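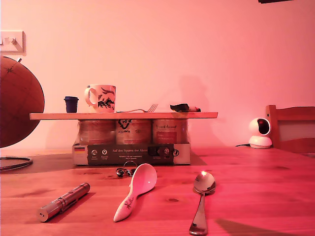
## Bench tips for working next to a sorting arm

The Semaan kitchenware returns bench got its arm in October. It handles 800 pieces a shift and has opinions about none of them. The rest of us have had to learn some habits.

- **Keep spoons apart.** Ceramic and steel go down side by side with a gap between. A stack of two counts as one spoon, and the tally at Wurnmont will be wrong until somebody walks over there.
- **Raise the second row.** A board across three cans does the job of the shelf we requested from Penico. Cups and mugs go up there, flatware in front. Full cans only – empty ones creep.
- **Coil your cables.** Earbuds get sorted as cutlery. Ask for them at the fork bin.
- **Wipe steel with a dry cloth.** A bright glint on the bowl of a spoon can send it to the reject tray.
- **Leave the lighting alone.** If you switch it, you restart the Idum software, and that takes 6 minutes.

What has changed for people is mostly the feet. We used to walk the bins all day; now we stand, lay things out and pull chips and cracks by hand, as the arm passes a cracked mug quite happily. Bring a mat. Swap places every 2 hours, and write the swap on the sheet by the door.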